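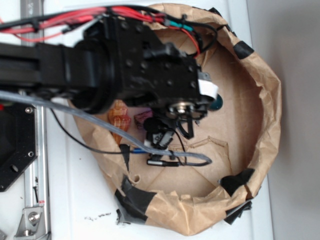

## The Night Shift at Gritton

I'd bet Kendra Doucette 10 quid that the arm couldn't tidy up after a toddler, and by the 31st August I was fairly sure I was going to be rich.

We'd given it the paper bin, the brown one held together with black tape, and a few little things to find in the bottom. The orange one with the ridges was my favourite. It looked like something you'd bring home from the beach and then lose behind a radiator.

"It's not tidying up," Kendra said. "It's picking up. Tidying is later."

"My mum would say it's the same thing."

"Your mum hasn't had to write the budget."

Fair enough. The budget was 2,000 a month, and Mandetura wanted a machine that could empty a toy box, sort it and put it all back on a shelf before the nursery opened. They'd already turned down Vukow's, which could do the shelf beautifully but wouldn't go near the box. Ours was the other way round -- it loved the box. It would have stayed in there all night if we'd let it.

So I made the tea and Kendra started another run. We'd done 900 by then, and I'd stopped jumping every time the motors whined. I'd started talking to it, though, which I'm not proud of. "Go on, the pink one," I'd say. "Left a bit. No, your other left!"

Down went the fingers, and I held my breath (I always did, bet or no bet), and up came the little pink-purple block, swinging slightly, right past my nose.

"Now put it away," I told it.

It hung there. Kendra looked at the screen, then at me, then at the screen again.

"Where's away?" she said.

I thought about my own kitchen, and the drawer with the batteries and the takeaway menus in it, and I drank my tea. Lévesque rang at 2 to ask how we were getting on. I let Kendra answer.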